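Setting up the Kabbaj for phone stands and small trays
Cavdale Workshop Notes, part 2

Part one covered getting the Kabbaj arm out of the box and bolted down, a process the manual calls "intuitive" and my lower back calls something else. This part is about making it do something. My chosen something is picking up small household objects from a tabletop and putting them back down where I asked. The review unit came with the Muvska finger set and the wrist camera, and you'll want both fitted before you start.
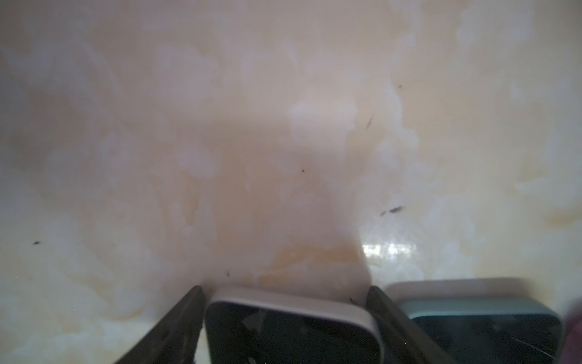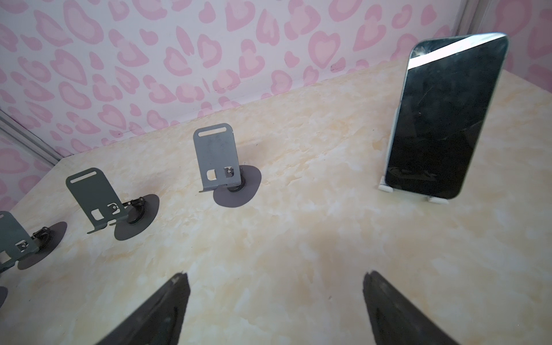 Ileana Pîrvu wrote in after part one that she'd had the same kit since July and that the only setting she ever regretted was grip force, which ships far too high. She would leave speed alone until the force is right, and she is correct, so we'll start there.

Step 1. Set the grip force

Open Grokellow, the control program, and go to Tools, then Fingers. The slider arrives set to 90, a figure chosen by someone who has never owned a plastic dish. Pull it down to 400 divided by nothing sensible, which is to say: drag it until the fingers close on a sponge without making the sponge look sorry. On my unit that was well under half.

Save the profile. Grokellow will not remind you. Grokellow will let you walk off, make coffee and come back to 90.

Step 2. Calibrate over the surface you'll really use

The quick start guide has you calibrate on the printed gray mat. Do that once, to be polite, and then do it again on your own table. Marble-look tops are popular and pretty, and the height finder has opinions about them. Shiny spots under a lamp throw it off the most. Move the lamp before you blame the software. I blamed the software for most of a Monday.

Wipe the table too. A crumb is scenery to you and a landmark to Kabbaj.

Step 3. Teach the approach

Hold the release button and move the arm by hand to a spot above the object, fingers open. Tap Mark. Lower it until the tips are on either side of the thing you want, then tap Mark again. Close, lift, Mark. You now have a pick.

For a small tray or holder with a rim, go for the outside edges and keep the tips low. For a metal phone stand, grip the plate across its width near the middle. If the stand has a suction base, make sure it isn't sucking. The arm will not win that argument gracefully, and you'll get error 7, which the manual defines as "error."

Leave open space between objects. The Muvska fingers are thicker than they look in the catalog, and a spread grip needs room on both sides. If two holders sit side by side, take the outer one first.

Step 4. Teach the place

Same routine in reverse, with one addition: put a short pause before the fingers open. Without it the arm lets go while still settling, and the object arrives with a small hop.

A phone propped in a holder makes a decent target for testing the approach, if it's a phone you have made your peace with. Run it with the fingers stopping short the first few times.

Step 5. Run it slowly, then less slowly

Set speed to the lowest mark and press Run with your other hand near the stop button. Watch the wrist view in Grokellow while it goes. You're looking for the object to sit evenly between the tips before they close. If it's drifting to one side, fix the mark and run it again - don't nudge the object over to suit the robot. I did this for a whole evening and taught myself a great deal about nudging.

So is it worth buying?

With the finger set and camera, yes, if you enjoy this sort of thing. The arm is steady and the hand teaching is the best part of the package. The manual is thin and the software forgets. Without the camera I'd pass, as lining up a grip by eye from across the table gets old fast.

Part three will cover stacking, assuming I can find the shorter screws.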